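Every kitchen organising account I follow has decided I need to hang things. Mugs on a tree. Utensils on a rail. I've been reading up on it for my own sad bench and I have doubts.

First one: who is stamping words on handles, and why? I own 3 utensils with writing on them and I have never once read the writing before stirring.

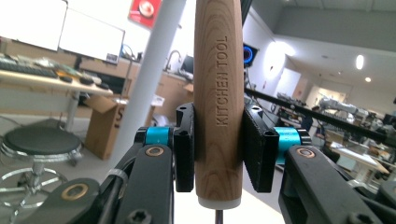
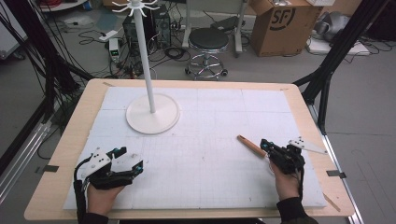 KITCHEN TOOL. Right up the handle in capitals, pressed into the wood. Fine, but which tool? I've got a drawer full of kitchen tools. If you're going to the trouble of engraving it, tell me something I can use, like "slotted" or "not for the good pan".

Nice bit of grain on it though, I'll give it that. I like wood. I just don't believe it goes in the dishwasher, whatever the tag claims.

Now the mug tree. White base, tall white pole, hooks way up near the top. My problem with these has always been the height. You load the top, somebody bumps the bench, and your favourite mug is on the floor.

Araújo replied: you're loading it wrong, hang them in opposite pairs and it won't budge. I've had a Gevmont one for 10 years and lost one mug, and that was the cat.

Okay, opposite pairs. I'll accept that as physics. I will not accept it as something I'm going to do at 6 in the morning with one eye open.

Also you need an even number of mugs that all weigh the same. My mugs are a soup mug, a tiny espresso thing, and a souvenir from Pitus with a chipped lip. Good luck balancing that lot.

Priced them up anyway. The Prulix tree is $20 and the utensil rail is $17, and the rail doesn't come with screws. Thirty-seven bucks to move stuff from inside a cupboard to outside a cupboard, where it collects grease.

Because that's the bit they skip. Anything hanging near my stove has a sticky coat on it by the end of March. I'd be washing clean mugs before I used them.

Araújo again, asking why I'd put a mug tree near the stove in the first place. It's a galley kitchen, mate. Everything is near the stove. The fridge is near the stove.

Where I've landed for now: one jar for the wooden stuff, handles down, so I can see which end is the spoon. No labels needed. Mugs stay in the cupboard with the door that sticks.

I did leave the tree in the online cart, but. Might see what colours it comes in.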